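Minutes of the general meeting of the Rollano Housing Co-operative, held in the common room in March. The meeting opened at 7:05 p.m.

**Present:** Members representing 16 units, the chair, the secretary and the property manager from Bulitz. Quorum was confirmed.

**Regrets:** Units 4 and 103.

## 1. Agenda and previous minutes

The agenda was adopted with one addition, the visitor parking item carried over from January. The minutes of the January meeting were adopted with a correction under Item 6, where "east stair" should read "west stair".

## 2. Business arising

a) The west stair handrail has been re-anchored. Two members reported that the lower bracket still shifts when weight is put on it. The property manager will have the contractor return at no further charge to the Co-operative.

b) The letter to the municipality about the crosswalk at the corner of Rattanakul Street was sent in February. No reply has been received. The secretary will send a second letter and copy it to the ward office.

c) The outstanding keys to the bicycle room have not all been returned. Members who hold a spare are asked to leave it in the office mail slot.

## 3. Boiler replacement

The property manager presented the two quotations received. Biseo proposes to replace both boilers in a single shutdown, with hot water off in the whole building for two days. The second bidder would replace one boiler at a time, with shorter interruptions spread over a longer period and at a higher price.

Members asked whether the Biseo price included removal of the old oil tank. The property manager confirmed that it did not -- the tank would be quoted separately once the slab had been inspected. A member with a newborn at home asked that neighbours in the adjoining co-operative be approached about the use of their showers during the shutdown. The chair undertook to do so.

**Moved and seconded** that the Biseo quotation be accepted, subject to a written price for the oil tank before work begins. Carried, with 2 opposed.

## 4. Laundry room hours

A request was received to extend laundry hours from 9:00 p.m. to 11:00 p.m. Members living directly above the room spoke against the change, citing vibration from the larger dryer. Others noted that shift workers have no practical access on weeknights.

After discussion it was agreed to try a 10:00 p.m. closing until the June meeting. The dryer is to be levelled first. No motion was required.

## 5. Visitor parking

The chair reported that vehicles without passes continue to be left overnight in the visitor stalls. The present rule allows a vehicle to be towed after one written warning, but warnings have not been kept in any central record and the towing company will not act without one. A log book will be placed in the office. Members who place a warning on a windshield must enter the plate, the stall and the time.

A proposal to convert one stall to a car-share space was deferred until the insurer has been consulted.

## 6. Guest suite

The guest suite was booked on most weekends over the winter. Three matters were raised.

The booking calendar remains on paper at the office, and one double booking occurred in February. The secretary will prepare a shared online calendar and keep the paper copy as a backup until members are used to the change. The nightly charge is unchanged. Cancellations made on the day of arrival will now be charged in full. 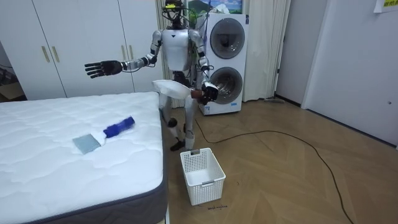
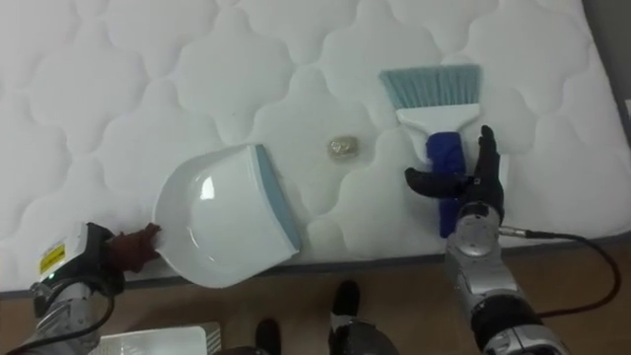
Housekeeping standards for the suite were discussed at some length. Several members had arrived to find the floor unswept and the linen from the previous stay still in the closet. It was agreed that the departing member is responsible for sweeping, emptying the garbage and taking the linen to the laundry room by 11:00 a.m. A white dustpan like the one on the mattress is to be kept in the suite closet, with a broom, and neither is to be borrowed for use elsewhere in the building. A mattress protector will be bought from the furnishings line of the budget -- washable, and suited to the dryers downstairs. The damage deposit will be reviewed at the annual general meeting.

## 7. Garden plots

Plot renewals are due by the end of April. The waiting list is posted beside the mailboxes. Members are reminded that hoses must be coiled after use and that the tap by the loading door is not for washing cars.

## 8. Next meeting and adjournment

The next general meeting will be held in June in the common room, at 7:00 p.m. Items for the agenda should reach the secretary two weeks beforehand.

The meeting adjourned at 8:50 p.m.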